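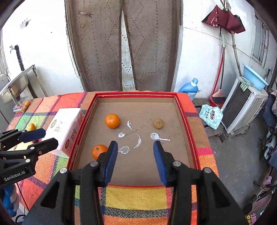

Citrus on the striped and checkered cloth.

I've been selling table covers out of my little shop for a while now, and the Fakau is the one I keep taking home myself (my husband has stopped asking). It's our everyday cotton cloth, woven for us by Thaweesak, and it's made for people who eat, draw, do taxes and fold laundry at the same table.

It washes at a normal warm setting and gets softer every time. Mine has been through the machine 33 times – yes, I kept a tally on the fridge! – and the hem is still straight. Skip the dryer if you can. If you can't, take it out while it's a bit damp and smooth it with your hands.

It comes in 2 sizes, small round and long, and both ship folded in a paper sleeve. Orders placed before noon go out the same day. Item number 703, in case you're calling us. 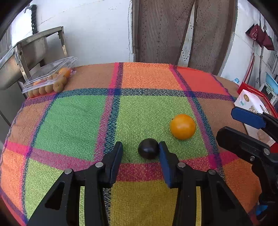
Plum and plaid, round table.

Got a weird-shaped table? Write to me before you order and I'll tell you how much drop you'll get on each side. I love those emails.

Recent items
Erkico napkin set
Jadutley bench pad
Fakau runner, long

Comments

Busisiwe Pretorius: Does the round one work outside? We have a windy porch.

marlo_k: I use clips on mine, no trouble so far.

tess: Red wine came out with cold water and dish soap. Ordering a second!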